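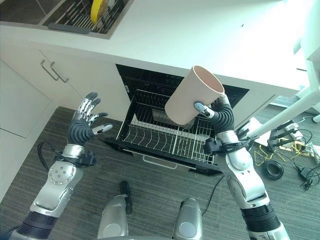
Hodano: Wrist Mounts and Kitchen Trials for a Humanoid Robot
Final project report
24 Sep 2021

Summary

The goal of Hodano was to get a two-armed humanoid robot to do small jobs at a kitchen counter in the Litero shared workshop. The jobs were moving containers and dishes into a pull-out wire rack under the counter, and working a lever faucet. Our own build work was on the wrist mounts, the cables, and the written routines the operator follows. The robot and its hands were already at the workshop and we did not change them.

Background

An earlier group at Litero had tried table-top tasks with the same robot. Their report said that picking things up from a flat table was fairly easy and that anything below table height was not. A kitchen has plenty of work below counter height, so we chose the rack as our main task. The faucet was added later, after the Baker bench was taken by another class and we had more time at the counter than planned.

The wrist mounts

Each wrist carries a black clamp-style mount held on with straps. We wanted something that could come off without tools and that left the round forearm joint free to turn. The first version was one solid ring. It held well but it rubbed on the joint cover, and the screws on the cover were hard to reach with it on. The second version opens on one side and closes with the straps.

Cable routing took longer than the mount itself. If the cable is short it pulls when the wrist bends back, and if it is long it catches on things. We ended up leaving a loop on the outside of the left wrist. The loop still has to be checked before every session. We ran 200 trials on the rack task, and 14 of those were stopped early for a cable problem of one kind or another.

The rack task

The rack has wavy wires with plate slots on one side and straight bars on the other. Plates need to go in on edge and at the right angle, so we left them for later and started with a large, light cylinder. It is easy to see and it does no damage if dropped.

The routine is as follows. The drawer is pulled out all the way first. One hand holds the container from the side with the thumb across the front, and the other hand stays open and clear of the drawer. The container is tilted over the straight bars and lowered. Gripping from the side works better than gripping the rim, because the fingers do not have to go down between the wires.

The main trouble was the floor. Power strips and adapters for the rest of the setup sit next to the drawer, and the drawer front comes close to them when it is open. We moved the wiring once. It needs a proper channel, which is on the list for October.
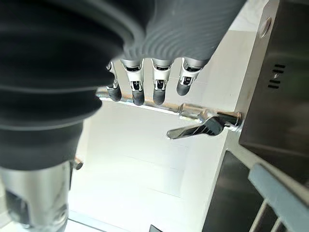 2 min read

The faucet task

With the hand over the faucet, all four fingertips come down close to the pipe, and the lever is farther back near the base. This was our basic problem. The hand is wide compared with the space it has to work in, and a straight reach from above tends to meet the pipe before it meets the lever. Coming in from the side was better, although the dark metal housing next to the base limits how far the hand can go.

We also had trouble with glare. The chrome reflects the ceiling lights and the white surface under it shows up very bright in the wrist view — edges get lost and the depth is hard to judge. Turning off one row of lights was enough to make the lever easier to find. We did not get as far as running the faucet task in a fixed set of trials, so we report no figures for it.

Problems and changes

The Trindade bracket, a part we bought to stiffen the mount, was dropped after 2 sessions. It added weight and did not reduce the shake in the wrist view. The strap ends also worked loose in longer sessions. We now fold them back and tape them.

What is left to do

Plates in the rack. A floor channel for the power strips. A softer lining inside the mounts, and a cover for the cable loop. The next group should also write down the lighting for every session — we started doing this late, and our early notes can't be compared with the later ones.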